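Lusura Crew Neck T-Shirt
Aneo Uniform Range

Product code: Lusura 282
Sizes: S, M, L, XL, 2XL
Minimum custom order: 300 garments

Overview

The Lusura is a short-sleeved cotton T-shirt supplied by Saengthong to schools, councils and community sporting bodies. It is cut for everyday wear as part of a house or team uniform and is sold in plain colours, with or without a printed crest. The range was revised by our garment manager, Boonmee Noiphan, following requests from Lorkville schools for a longer body and a firmer neckband.

Construction

Cotton jersey, pre-shrunk before cutting. Ribbed neckband with shoulder-to-shoulder tape. Twin-needle stitching at the sleeves and hem. The care label is printed inside the back neck and includes a blank line for the wearer's name.

Colours

The Lusura is available in 4 standard colours: white, navy, bottle green and pale yellow. Custom colours are dyed to order and are subject to the minimum quantity shown above. Small differences in shade may occur between dye lots, and organisations requiring a close match should place house colours on a single order.

Ordering

Plain garments in standard colours are dispatched from the Lorkville warehouse within 5 business days. Printed garments are made once artwork has been approved in writing. Customers are asked to check sizes against the fitting set before printing begins, as printed garments cannot be exchanged – except where faulty.

Fitting sets may be borrowed by account holders and should be returned clean and unmarked. Orders for the new school year should be lodged by November.

Care

Wash the Lusura in cold water with like colours, turned inside out if printed. Do not bleach. Line dry in shade and remove promptly. Slight wrinkling is usual in plain cotton jersey, as seen in the pale yellow shirt spread on the white table, and may be pressed out with a warm iron. Keep the iron clear of any printed crest.
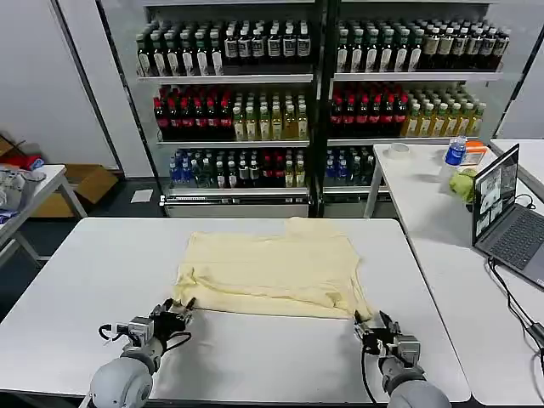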